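Section 4: Setting up the drying and mug corner

If you've worked through Section 3, you've got a clear stretch of bench and you know which end your power is at. Good. I wrote this part after putting the same corner together three times in my own place (two flats and then the house), so it's all stuff I've done with my own hands and, in one case, my own blood. Go slow with the screws.

What you need out of the boxes

The Sidanano mug tree comes in three bits: the square base, the post, and a little bag of pegs with one long screw in it. The Braltham dish rack comes in one piece with rubber feet in a separate packet taped underneath, and I missed that packet the first time and wondered why the thing skated all over the bench. The Graltex bench mat is rolled up in its own tube. You'll also want a Phillips screwdriver, a tea towel and a tape measure.

Steps

1. Unroll the mat and leave it flat overnight if you can. Mine had a curl at one end that wouldn't quit, so I turned it face down and put cookbooks on the corners. By breakfast it was fine. Don't be tempted to use a hair dryer on it, I tried that and got a ripple that's still there in March light if you look sideways!

2. Wipe the bench, dry it, then lay the mat. Leave a strip of bare edge showing along the front and down the side. It makes it much easier to get a cloth around the border, and you can lift a corner without breaking a nail.

3. Screw the mug tree post to the base. Lay the post on its side on the tea towel, hold the base against the end of it and drive the long screw up through the middle. Snug is enough. If the post leans, back the screw out a full turn, straighten it up and go again.

Caution: don't lean your weight on the driver here. The base is softer than it looks and the screw head will happily bury itself. I split one this way and Sidanano don't sell the base on its own (I asked).

4. Push the pegs in by hand, bottom ones first, with a bit of a twist. They should tilt upward slightly so the handles don't slide off. If one's tight, rub the end with a candle stub. If one's loose, a dab of wood glue will sort it, but leave it a good few hours before you hang anything.

5. Press the rubber feet onto the rack. Do this upside down in the sink, where it can't run away from you.

6. Put the rack toward the back and stand one plate in it as a test. A dinner plate up to 300 mm across fits mine with room to spare. Anything bigger hangs over and gets clipped by your elbow, so those go in the cupboard.

7. Check your distances from the oven. If you keep a toaster oven at the end of the bench like I do, the door needs to come all the way down without touching the mat or anything wooden. I keep 378 mm between the oven door and the mug tree, and that's only because it's where the tree ended up and I never had any trouble with it there. More is better if you've got it.

Caution: the oven casing gets properly hot. Keep tea towels, the mat tube and paper packaging well away while you're cooking, and check your oven's own booklet for the clearance it wants at the back and sides.

8. Put anything boxy at the front corner, on the same side as the oven. I like a wooden box with a handle for this. It can sit over the edge of the mat a bit, no harm done, as long as the base is level and it doesn't rock when you grab the handle.

9. Stand the mug tree at the front, in the middle, where your hand goes when you're half asleep. Leave it bare for now and check you can reach past it to the plates in the rack.

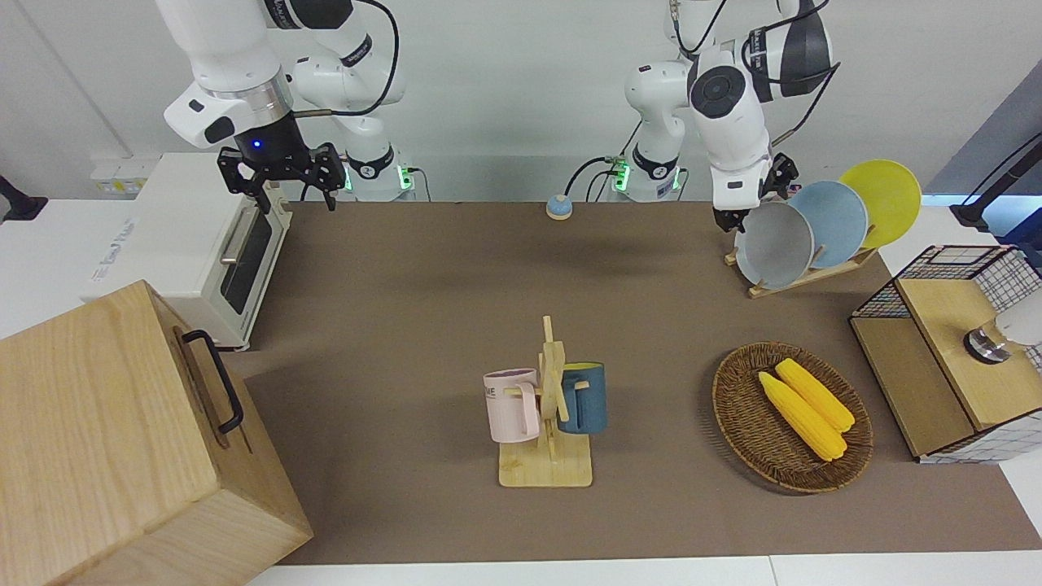 10. Load the mugs. Start with the heaviest on the lowest pegs and go from side to side as you work up, so the tree never has all its weight on one side. Thin handles hang best. Those big soup mugs with the chunky handles will go on, but they stick out and knock their neighbours.

11. Give the whole lot a gentle nudge with your hip. If the tree wobbles, take the mugs off and go back to step 3.

Looking after it

Wipe the wood with a damp cloth and then a dry one. Don't leave the base sitting in a puddle. I rub mine with Noiphan board oil when the colour starts to look dull and leave it off the mat until it's dry to the touch. The mat can be sponged down where it lies, but lift it every so often and dry underneath.

Spare pegs are listed under part 2380 in the back pages.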